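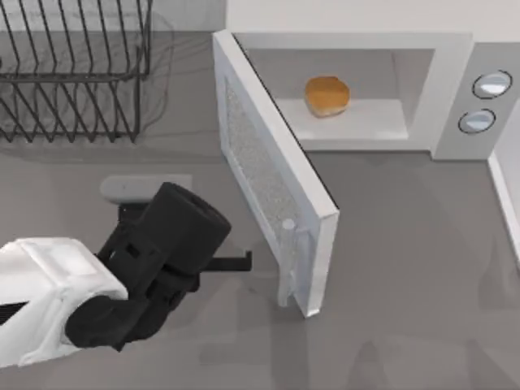 **Can a machine close the microwave yet?**

Flestley put out its year-end results on kitchen chores last week, and the short version is: sometimes. Its team spent October running a simulated arm through small jobs in a computer-built kitchen, most of them involving a microwave. With a bun in the oven and the door standing open, the arm has to find the door, push it shut and leave everything else where it was.

The arm made 1093 attempts at the door and finished 760 of them. Most of the misses came from the finger slipping past the edge of the door or pushing too close to the hinge. Turning a knob went worse. Flestley did not give a figure for that one.

Florence Gill, who runs the tests, said a simulated kitchen is kinder than a real one. The counter is mostly clear and the light never changes. "A door that sticks a little would throw these numbers off," she said.

Sawatzky plans to try the same software on a real arm in its staff kitchen next year. Ginette Paquette is setting up that trial and expects each door to take up to 20 seconds at first - slow, but fine for a test.

Neither group is selling anything. Readers who asked us about a robot for reheating lunch will be waiting a while longer. The full results are on Flestley's site, and we will report on the Sawatzky trial when it starts.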